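Do You Need a Separate Cream for Everything?

Pernlow has a new hand cream out this July, and a new foot cream, and an elbow balm. I bought all three so you don't have to, which set me back $54, and then I sat down with the ingredient lists. The first 10 ingredients on the hand cream and the foot cream are the same, in the same order. The foot cream adds peppermint oil. The elbow balm is a bit thicker and comes in a smaller tube.

I asked Sowmya Lobo, who mixed lotions for a living before she moved into teaching, whether I was missing something. "Feet like a thicker cream," she said. "Elbows don't know they're elbows."
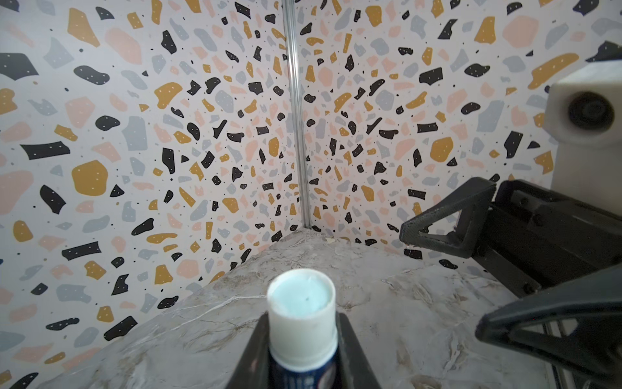

Then there's the claim on the box that users saw softer skin in 2 weeks. Softer than what? Anyone who puts on cream every night for two weeks after not bothering all winter is going to see a change. I wrote to ask how many people were in the test and whether any of them used a plain cream for comparison. I got a coupon back.

Gwenllian Foulkes wrote in to say she loves the peppermint one and will keep buying it. Fine by me, it does smell nice. But if your bathroom shelf is full and your heels are dry, try the hand cream you already own, put socks on over it, and see how you feel by Friday.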